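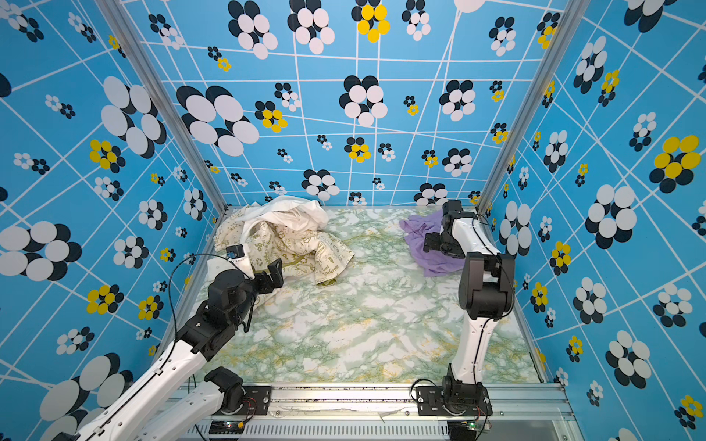 Sky-blue panels with white, navy and yellow flower-like clusters.

Leria Tenants' Group Questions "Mood Color" Claims in Villanueva Repainting Plan

VILLANUEVA, January – The Leria Tenants' Group today asked the building's owner, Zonholm, to show its evidence before it spends another dollar on patterned walls that are supposed to make people calmer.

Zonholm told residents last month that it plans to cover the hallways, laundry room and mail area in bright floral patterns on blue. The notice said the new look would "lower stress and lift neighborly feeling." The group has asked for the research behind that line two times. The reply was a brochure from Hemum, the design firm hired for the job.

"I read the brochure twice and there isn't a study in it," said Mylene Cruzado, who chairs the group. "There are a lot of adjectives. I like blue fine. I painted my own kitchen blue. It did not make me nicer to anybody."

The brochure cites a survey of 3257 people, who were asked whether they preferred a patterned wall or a plain gray one. Most picked the pattern. The group notes that liking a wall for the few seconds it takes to answer a survey is a long way from walking past it every morning with a bag of trash, and that the survey does not mention stress at all.

Gayan Mridha, a retired schoolteacher on the third floor, went through Hemum's list of past projects and called five of the buildings. Three called him back. None had kept any record of complaints, move-outs or anything else from before and after the work.

"One manager told me people seemed happier," Mridha said. "They had also fixed the elevator that spring."

The group is not against decoration, and several members say they like the samples. Skye Laing, who lives beside the laundry room, would take the flowers over the current beige but wants the leaking ceiling fixed first. "Put up any pattern you want after that," Laing said. "Otherwise it'll be stained by summer."

The group is asking Zonholm to:

Publish the full cost of the project, including Hemum's fee.
Drop the health and stress wording from all notices unless it can be backed up.
Finish the ceiling and stairwell repairs before any wall work starts.
Let residents vote on the pattern – with plain paint on the ballot.

Residents can pick up copies of the brochure and the group's letters from Shiuli Jayasinghe at the Leria front desk until 5 p.m.

Press contact: Aleksi Ikonen, Leria Tenants' Group, Villanueva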